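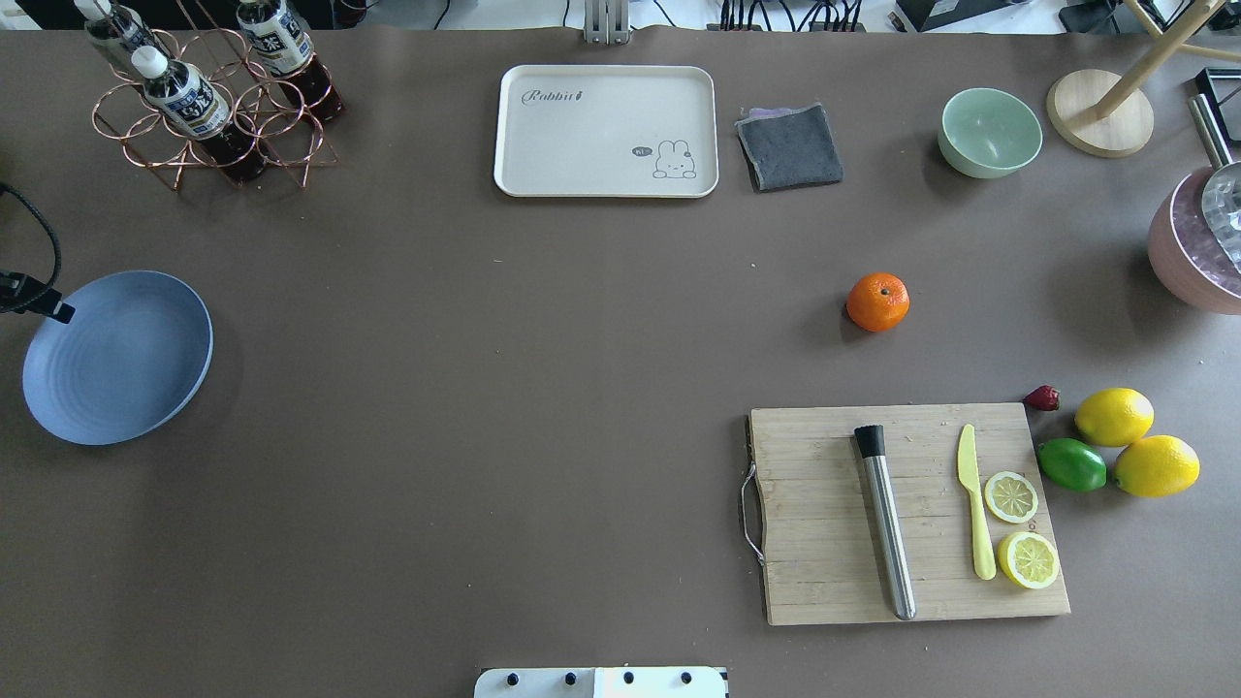 *Drinks table, with the copper bottle rack, the Rabbit tray and the mint bowl.*

**8 Nov 2020, Tasville workshop**

A slow and rather pleasant Sunday on the lemon tea for Vellura. I wanted the table to feel like somebody's kitchen, so I dug out the nice tray and that copper rack I'm so fond of – it makes even plain bottled tea look like an occasion! Fruit went on the right, near the cutting board, where I can reach it without leaning over everything.
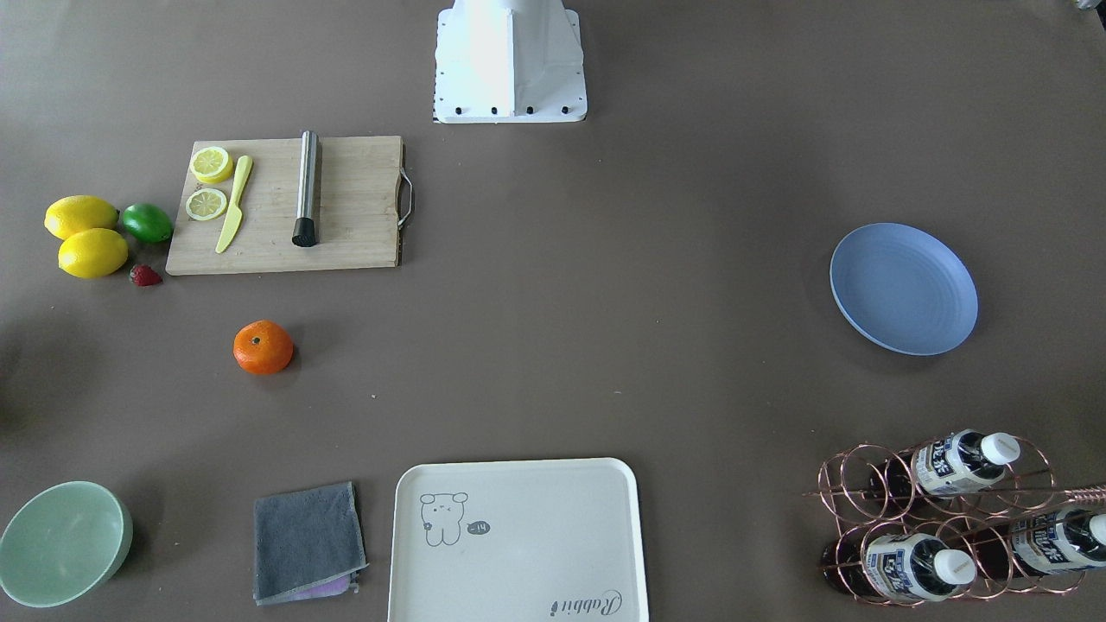
I'm still cutting the lemon too thick, I think. Two slices per glass is plenty, pressed gently with the steel muddler, and about 5 presses will do (past that the pith takes over and it all goes bitter, as we learned back in August). The yellow plastic knife copes with lemons well enough, though I wouldn't trust it with anything tougher. The Partanen recipe asks for lime as well, and I'd like to try mandarin in its place, just to see.

Wipe the table down between rounds, please, and do look for little crumbs in the middle. Cloth stays folded at the far side, by the tray. 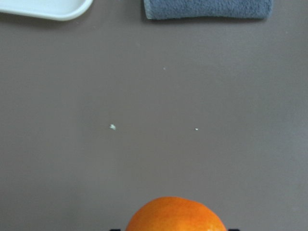 ## Next time

- Mandarin version, same tea
- Ask Nivo for more strawberries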